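Let Me Keep My Buttons

2023-07-03

My old phone finally gave up in October, and I have spent the months since then learning to live with a sheet of glass. I don't mean that I came to smartphones late. I have carried one for years like everybody else, but mine was a Prultano with a row of real keys under the screen, and I could write a grocery list on it inside my coat pocket while waiting for the bus. My typing was never fast, but it was mine, and my thumbs knew where they were.

The replacement is a perfectly good phone. It's a Stiltholm, the one with the big camera bump, and I will say right away that the pictures are lovely and the battery gets me to bedtime with 61 percent left if I behave myself. I have no quarrel with the people who made it. I only wish they had left me something to press.

The volume is a strip on the side that you stroke. The camera has no shutter key. The little switch that used to silence the ringer is now a picture of a switch, two swipes down, and you have to look at it to use it. I think that is my whole complaint, really, and I could stop there, but I've had a cup of coffee and I feel like going on a bit.

A button can be found in the dark. It can be found with gloves on, or with flour on your hands, or while you are looking at the person who is talking to you. When I want to turn my ringer off at a funeral (and I have been to a few lately, it's that time of life) I would like to do it by feel, with the phone still in my purse, and not light up my whole face in the third pew.

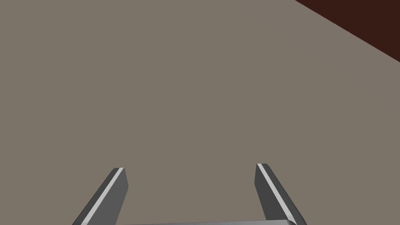

I know what the answer is, because I've heard it in the phone store more than once. Every key is a hole, and every hole lets water in, and people drop their phones in the sink. Fair enough. I dropped the Prultano in a bucket once and it was never quite right afterward. But there are watches that go swimming and they have buttons, and so does my kitchen radio, and so does the garage door opener, which has been rained on for ten years and never once asked me to update it.

The other answer is that people voted with their wallets. Maybe they did. I'd only point out that it's hard to vote for something that isn't on the shelf. The last time I went looking, there were 5 phones on the counter in my price range and you could not have told them apart with the labels off. A small outfit called Fesance has been promising one with a proper keyboard, in a first batch of 2,000, and I signed up for the mailing list the same evening I read about it. I don't know if it will be any good! The keys look a little cramped to me, and I'm not sure about the green.

I would settle for less than that, too. Give me one key on the side that I can set up for myself, with enough travel that I know when I've pressed it. The Hoàng tablet I use for reading has one, tucked up near the corner, and I have it turning pages. I use it every single night with my head on the pillow and my glasses already off.

Until then I'll keep poking at the glass and sending my sister messages full of words I didn't choose. She has learned to read them pretty well by now.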